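Farina - household small appliance repair notes, text set

README, last touched 11/17/23
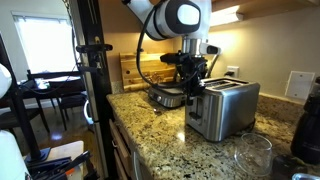 Farina is a set of short repair notes written by people who fix kitchen appliances at home or at a bench in a shared workshop. Text only, no schematics. 3000 notes in the main file. The notes run from one line ("fuse, again") to a page and a half. Toasters are the biggest group by far, mostly the plain kind, stainless steel, two slots on top, lever at the end, the type that sits on a kitchen counter for years until the lever stops catching. Kettles next, then hand mixers, then a long tail of stuff like egg boilers and one waffle iron that comes up again and again.

If you only want the toaster notes, filter on type = toaster and skip to Known problems, there is a toaster specific mess in there.

What's in the folder

notes.csv - the main file, one note per row
parts.csv - part words pulled out of the notes, with the spelling we settled on
types.txt - the list of appliance types, 32 of them
dropped.csv - row ids only, things we took out and a one word reason
CHANGES - short, not complete before version 5

There used to be a folder called extra. Gone now. If a script of yours still looks for it, delete that line.

Where the notes came from

Three sources, all handwritten or typed by the fixer:

Histitz workshop log. Paper sheets in ring binders, typed up by hand. Oldest part of the set and the worst spelling. Whoever filled in the sheet wrote what they wanted, the boxes on the form were mostly ignored.

Kusgate repair evenings. Typed on a laptop during the evening, so short. Lots of abbreviations. "hw" is heating wire, "ts" is thermostat except in the kettle notes where it is usualy the top switch. Expanded where we could tell. Left alone where we couldn't.

Stirico mailing list. Longer messages, edited down to the repair part. Greetings, signatures and arguments about solder removed. Some of the solder arguments were good but they are not repair notes.

Everyone who wrote for Stirico was asked on the list, and anybody who said no is out. Histitz and Kusgate sheets had a consent line at the bottom, sheets with the line left blank are out too.

Columns

id - number, never reused. Gaps are normal
source - histitz, kusgate or stirico, lower case
type - one of the words in types.txt
symptom - what the owner said was wrong, in their words if we have them
found - what the fixer found
done - what was done about it. Can be "nothing"
outcome - fixed, part, notfixed, unknown
age - age of the appliance in years, often empty. Owner's guess, don't do math on it
month - month only, no day, no year. Removed the rest on purpose
note - the full text, cleaned

symptom, found and done were split out of note by hand. So the same words show up twice. Don't train on note and test on found, you will get a lovely score that means nothing.

How we cleaned it

Names out, phone numbers out, street names out. Done by reading, not by script. A script got tried first and it removed every "Phillips" from "Phillips screwdriver" so back to reading.

Spelling left as is in note, fixed in the three split columns. Units left as written. Somebody will want to convert them, please do it in your own copy.

Dupes: the same repair was sometimes written up at Kusgate and then again on the Stirico list. Kept the longer one. Did not catch all of these. The ones we did catch are in dropped.csv with the reason "twice".

Splits

None supplied. If you make your own, split by source, or at least keep each Histitz binder together (ids from one binder are in one block, the start ids are at the bottom of CHANGES). People at the same bench copy each others phrases. A random split leaks badly.

Known problems

Toaster lever notes. "Lever won't stay down" covers at least two different faults, the electromagnet not holding and the catch being bent or full of crumbs. Early Histitz sheets say "lever" in found and nothing else. We did not guess. Those rows have found = lever and they are close to useless for fault finding, fine for symptom text.

"Cleaned" as a repair. Means anything from tipping out crumbs to a full strip down. No way to tell.

outcome = fixed means fixed when it left the bench. There was no follow up. A toaster that came back a month later is a new row with a new id and no link to the old one.

Mixers in Kusgate rows before September are partly filed under blender. Fixed the obvious ones. A stick blender with a whisk on it is filed under blender and stays there, don't write in about it.

14 rows have text in a mix of two languages. Kept. They're marked with a star at the end of note.

Commas inside note are quoted properly now. They weren't in version 4, if your rows shift sideways you have the old file.

Empty age is empty, not zero. Zero means less than a year old.

What it's good for

Sorting repair requests by type. Looking at how people describe faults in everyday words, which differs a lot from the manuals. Finding which parts come up for which appliance. Somebody used an earlier version to make a crumb-sized search page for their own workshop and that seems like the right sort of size for it.

What not to use it for

Safety advice. Please. Some of the notes describe things that should not be done, such as bypassing a thermal fuse "just to test" and then no mention of putting one back. Those notes are in because they are what people wrote. They are NOT marked. Don't build anything that hands this text to a person with a screwdriver and a plugged in toaster.

Also not for comparing brands. Brand words were taken out of all columns and replaced with BRAND. And what lands on a repair bench says more about what people own and bother to carry in than about what breaks.

Loading it

UTF-8, comma separated, header row, line breaks inside note are kept so use a real CSV reader and don't split on newlines. Spreadsheet programs will try to turn some part codes into dates. Import the column as text.

License

Free to use and change, say where you got it, pass it on under the same terms. The parts list can be used any way you like, it's a word list.

To do

- second pass on Kusgate dupes
- split "lever" where the note gives enough to go on
- kettle types, base vs corded, currently one lump
- CHANGES for the early versions, maybe
- check the waffle iron, might be one iron and not several

Corrections: send the row id and the column and what it should say. Not the whole file back please, can't tell what you changed.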